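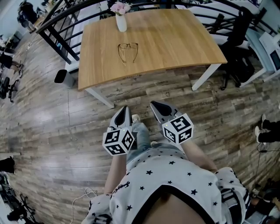

Londmont Match Schedules is a table of club tennis and golf fixtures that were moved, shortened or dropped after a season calendar had already been printed. It covers 138 events at 17 clubs. Each row is one event, with its first published date, its final date and the reason given by the club. Equipment and clothing are out of scope, so a white short-sleeved top with small black stars and a striped sleeve, worn with light blue jeans, has no field to go in. The dress_rule column records only whether the club's entry form asked for whites.

Version 2, released 7/14/21. Maintained by Olanrewaju Adeyemi. Golf rows checked by Benedikt Egger.

Files

fixtures.csv – one row per event
clubs.csv – club code, county, surface or course length
changes.txt – edits between versions

Columns in fixtures.csv

event_id: text, stable across versions
sport: tennis or golf
club: code, joins to clubs.csv
date_first: date in the printed calendar
date_final: date played, blank if dropped
draw_size: number of entries accepted, blank for team events
dress_rule: yes, no or blank
reason: weather, court repair, travel, health order, other

Sources

Dates come from printed club calendars and from result sheets sent in by the clubs. The Naremico league posts its sheets late in the year, and its doubles results are often entered under the singles event. These were split by hand. Briggs Cup rows use the date of the final, as the early rounds were played whenever both sides could get a court.

Known problems

Stultis changed its club code in February. Old codes still appear in event_id but have been fixed in the club column. Join on club, never on the prefix of event_id.

An event moved more than once shows only the first and last dates. Gaps longer than 60 days were checked against the result sheet. Shorter gaps were not.

A blank date_final means the event was dropped – it does not mean the date is missing. Missing dates are written as NA.

Corrections

Send the event_id, the column and a scan of the sheet. Changes without a sheet are held for the next version.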